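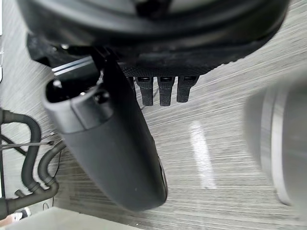
How many examples does a robot need before it can put away the dishes? It depends on how different the kitchens and cups are, and for one household job we're planning on 700.

We have 158 so far! Oana Pană and Sreekumar Shetty ran most of the December sessions on the Ernden arm, guiding it by hand and saving every try, including the fumbled ones (Sreekumar is very fond of those).
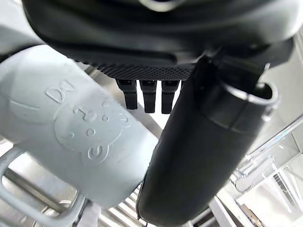 Jana Kuhlmann then goes through the recordings and marks where each grasp starts and ends, 18 to a batch. Handles are giving her the most trouble, and we'd love a second pair of eyes on the labels. The first training run on Cloko gets going once we pass the halfway point. If you want to try a session yourself, write to Precious Msimang!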